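Keep the qualifying rounds in the morning

2024-08-21

Every summer the same argument comes back to athletics, and every summer the people who run meetings seem a little closer to winning it. They would like to cut the heats. Fewer rounds, smaller fields, straight finals wherever the timetable allows. The case was put again in July at the Pichler Games, where the men's 1500m and the women's 800m were both run as single timed finals in the evening, and the morning session was dropped altogether.

I was there, and it was a pleasant evening. The stands were fuller than the year before, the races started when the programme said they would, and most of us were home before dark. If that is all you want from a championship then the organisers did their job.

I think it is a mistake all the same, and one that will be hard to undo.

A heat is a different kind of race from a final. A runner has to finish in the first three or four, spend as little as possible doing it, and come back the next day. Some athletes are very good at this and some very fast athletes are poor at it. You learn more about a 1500m runner from watching the last 200 metres of a slow heat than from watching her follow a pacemaker for three laps. She has to decide when to move, who to move with and whether the woman on her shoulder is tired or pretending.

The timed final takes that away. At Pichler there were two races in the men's 1500m, seeded on season's bests, with the medals decided on time across both. The slower seeds ran first, at ten past six, and went through the first lap as if they were out for a Sunday jog, because that is how men race when they are watching each other. The winner of that race closed his last lap faster than anyone in the second one. He was placed ninth. He beat every man he was allowed to run against, and I do not see what else he could have done.

The usual answer is money. A morning session costs a day's hire, officials' expenses, medical cover and electronic timing, and it brings in very little at the gate. The published attendance for the last morning session at Pichler was 1360, in a stadium that holds many times that. I accept that this looks bad on a spreadsheet. But of the 93 athletes entered in the track events this year, 30 would not have had a place under the new field sizes a season earlier, had they been in force, and most of those are the ones who pay their own train fares. For a nineteen-year-old from Delport Harriers or Elow AC, a heat at a national-level meeting is the whole season. She will go out in it, and she will learn how fast the front of the race goes. Next year she may not go out.

Clubs understand this better than promoters do. Elow used to take a coach to the heats, juniors included, and the youngsters sat on the back straight and shouted for anybody in a club vest. This year there were no heats and no club vests, so there was no coach.

There is also the question of television. We are told that viewers will not watch heats. Perhaps they won't, when they are shown with no explanation and a commentator who would clearly prefer to be at lunch. Zorton streamed every round of its indoor meeting last winter with one camera and two former runners talking sensibly about who needed to qualify and how, and I watched all of it. 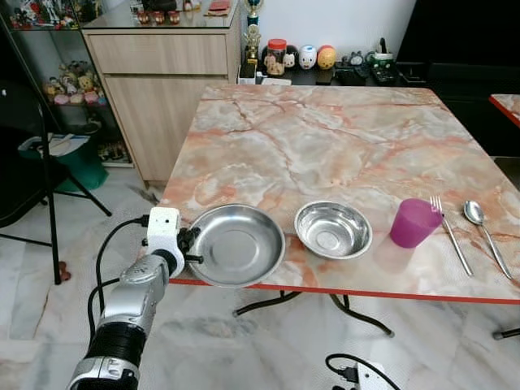 Nadja Auer disagrees with me about most of this. Her view is that athletes are asked to race too often as it is, that three rounds of 800m in four days sends people home injured, and that a straight final in front of a proper crowd pays them better and uses them less. She would keep rounds for the major championships and drop them everywhere else.

I take the point about injuries. Three rounds is too many for a small meeting, and I would not defend it. Two is enough – heats one morning, final the next evening – and it leaves a night's sleep in between. But where are athletes meant to learn how to run rounds if the only place they meet them is at a major championship? We already send good runners abroad who go out in the first round looking puzzled.

The Pichler organisers say they will review the format over the winter. I hope they put the morning session back, open the gates free of charge and let the clubs know early enough to book a coach.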